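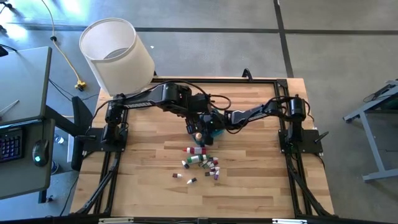 What does "clinically studied" mean on a supplement label?

Very little. It means somebody, somewhere, ran a study with one of the ingredients in it. The study may have used ten times the dose in the bottle. It may have lasted two weeks. It may have found nothing at all, and the phrase would still be technically true. If a company has a good trial of its own product, it will usually tell you where to find it. Look for a journal name and a year, and be suspicious when you get a stock photo of a lab coat.

Doesn't the government check these products before they go on sale?

In the United States, supplements don't need approval before they reach the shelf the way a new drug does. The maker is responsible for making sure the product is safe and the label is honest. The FDA can step in afterward. People are often surprised by this, and I think the packaging encourages them to be.

What is the small print that starts "These statements have not been evaluated"?

It goes with what the trade calls structure/function claims. "Supports a healthy mood" is allowed with the small print. "Treats depression" is not. Read a few of these labels in a row and you start to hear how carefully the word "supports" is being used.

My drops say 3,000 percent of the daily value. Is more better?

Mostly you are paying for a number. With some vitamins your body gets rid of a lot of the extra. With others, such as A and D, it can build up and do harm. Even the ones that are supposed to be harmless in bulk have exceptions: high doses of B6 over a long time can damage nerves. Big numbers sell, and with several of these vitamins they cost next to nothing to print and not much more to fill.

What is a proprietary blend?

A list of ingredients with one total weight for the whole lot. You might see five plant names and "300 mg." The ingredients are supposed to be listed in order of weight, so you know the first is the biggest, but the last two could be there as a sprinkle. Companies say this protects their recipe. Maybe so. It also keeps you from comparing the amounts with anything published.

We use cookies to remember your settings and count visits. By continuing to use this site you accept our cookie policy. Accept | Manage settings

Are liquids absorbed better than pills?

Sometimes faster. "Faster" and "better" get swapped around in ads, and for something you take every morning for a year, the speed hardly matters. The "under the tongue" claim depends on the ingredient. Ilona Mészáros wrote in to say her B12 drops worked when tablets had not. I believe she feels better. I would still want to see the blood test from before and after, and I'd want to know what dose the tablets were. 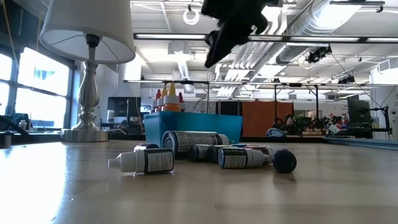

Wutstead Consumer Notes, No. 39

How should I store liquid supplements?

Follow the label first. In general, keep them cool, dry and out of the light, with the cap on tight, and keep them away from children. The bathroom cabinet is a poor choice in most homes. Some oils turn rancid, and you can usually smell it. If the label says to refrigerate after opening, write the opening date on the bottle, or you'll be guessing by April.

The site had 1,438 five-star reviews. Surely that counts for something?

It counts as evidence that the site shows reviews. Look at who runs the page. On a seller's own store, the seller usually decides what gets posted. Even if every review is real, people who feel tired tend to buy things at their worst, and most of them would have felt better by the following month anyway. Read the three-star ones if there are any.

You were hard on Wovis and Ergate. Do you get paid by their competitors?

I don't take money from any supplement company. Wovis was asked for the trial behind its "focus" claim and sent a brochure. Ergate sent a real paper, and I said so, but it covered a different extract from the one it sells. If either has something newer I'll read it.

What about Mok drops? My sister swears by them.

Same questions as for any other brand. How much of each ingredient, tested on whom, compared with what? I haven't seen answers to those yet. Wing-yan Tsao forwarded me the reply she got from their customer service, and it repeated the label back to her.

Do third-party seals mean anything?

A real one tells you that the contents were checked against the label, and often that certain contaminants were looked for. I'd rather have it than not. It doesn't tell you that the stuff works. Check the certifier's own website for the exact product, because a seal is easy to draw.

Should I stop taking what I take now?

Ask a doctor or pharmacist, especially if you take prescription drugs, are pregnant or have surgery coming up. Bring the bottles with you. St. John's wort alone interferes with a long list of medicines, birth control included, and plenty of people leave it off the form because they don't think of it as a drug.

Answers last checked Oct 1, 2019.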